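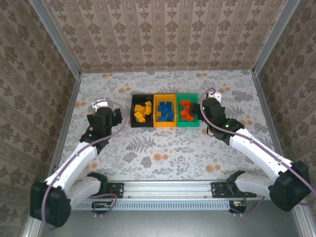 4. Sortierspiel aufbauen und spielen

Dieser Abschnitt erklärt, wie Sie das Sortierspiel Plillora mit drei Kästen aufbauen. Lesen Sie bitte zuerst Abschnitt 3 (Inhalt der Packung), wenn Sie die Klötze noch nicht nach Farben getrennt haben.

4.1 Was Sie brauchen

Drei kleine Kästen: schwarz, gelb, grün
Klötze in Gelb, Blau und Orange
Eine Unterlage aus Stoff
Einen freien Platz auf Tisch oder Boden

Hinweis: Der Gesamtsatz von Wullberg enthält 168 Klötze. Für ein Spiel mit drei Kästen braucht man nicht alle. Den Rest lassen Sie am besten im Beutel, sonst werden die Kästen zu voll.

4.2 Unterlage vorbereiten

1. Legen Sie den Stoff flach aus und streichen Sie die Falten von der Mitte nach außen.
2. Prüfen Sie, ob der Stoff am Rand nicht übersteht. Ein überstehender Rand wird leicht mitgezogen, wenn jemand aufsteht.
3. Wählen Sie einen hellen Stoff. Ein Muster mit Blättern oder kleinen Blüten stört nicht, solange die Klötze darauf gut zu erkennen sind. Bei orangefarbenen Blüten schauen Sie nach dem Spiel bitte zweimal hin, ob noch ein oranger Klotz dort liegt.

Vorsicht: Auf einem glatten Boden kann der Stoff rutschen. Legen Sie in diesem Fall eine Antirutschmatte darunter.

4.3 Kästen aufstellen

4. Stellen Sie die drei Kästen in die Mitte der Unterlage, in eine Reihe und Kante an Kante. Zwischen den Kästen soll keine Lücke bleiben.
5. Die Reihenfolge ist von links nach rechts: schwarz, gelb, grün. Alle Angaben in dieser Anleitung gelten von der Seite des Spielers, der die Unterlage ausgelegt hat.
6. Lassen Sie links und rechts von der Reihe je 30 cm frei. Diesen Platz braucht man zum Ablegen und zum Greifen.

4.4 Klötze einfüllen

Die Farbe der Klötze stimmt beim Start mit Absicht nicht mit der Farbe des Kastens überein. So entsteht die Aufgabe.

7. Füllen Sie die gelben Klötze in den schwarzen Kasten.
8. Füllen Sie die blauen Klötze in den gelben Kasten.
9. Füllen Sie die orangen Klötze in den grünen Kasten.

Die Klötze müssen nicht ordentlich liegen. Ein Haufen, in dem einige Klötze gekippt sind, ist für das Spiel besser als eine gerade Schicht -- man muss dann überlegen, welchen Klotz man zuerst nimmt. Bitte nicht mit der Hand festdrücken.

Vorsicht: Füllen Sie keinen Kasten so hoch, dass die Klötze beim leichten Anstoßen herausfallen.

4.5 Spielen

Grundspiel für 2 Personen:

10. Eine Person sitzt links von der Reihe, die andere rechts.
11. Die linke Person nimmt einen gelben Klotz aus dem schwarzen Kasten und legt ihn links neben die Reihe. Danach nimmt die rechte Person einen orangen Klotz aus dem grünen Kasten und legt ihn rechts daneben.
12. Wiederholen Sie das, bis beide Kästen leer sind. Nun bringen beide Personen die blauen Klötze gemeinsam in den schwarzen Kasten.
13. Zum Schluss kommen die gelben Klötze in den gelben Kasten und die orangen Klötze in den grünen.

Es wird immer nur ein Klotz genommen. Fällt er auf den Stoff, darf die andere Person ihn aufheben und behält danach ihren eigenen Zug.

Hinweis: Für kleinere Kinder empfehlen wir die Variante »Owino«. Dabei bleibt der gelbe Kasten, wie er ist, und es wird nur zwischen dem schwarzen und dem grünen Kasten getauscht.

4.6 Aufräumen und Pflege

14. Leeren Sie die Kästen einzeln und geben Sie jede Farbe in ihren eigenen Beutel.
15. Wischen Sie die Kästen mit einem feuchten Tuch aus und lassen Sie sie offen trocknen -- erst dann stapeln.
16. Schütteln Sie den Stoff aus. Das Waschen richtet sich nach dem Etikett im Saum.

Fehlende Klötze können Sie farbweise nachbestellen. Bitte geben Sie dabei die Satznummer 2379 an. Weiter mit Abschnitt 5: Spiel mit vier Kästen.

© Wullberg / Vertrieb Gultura | Kontakt | Ersatzteile | Nach oben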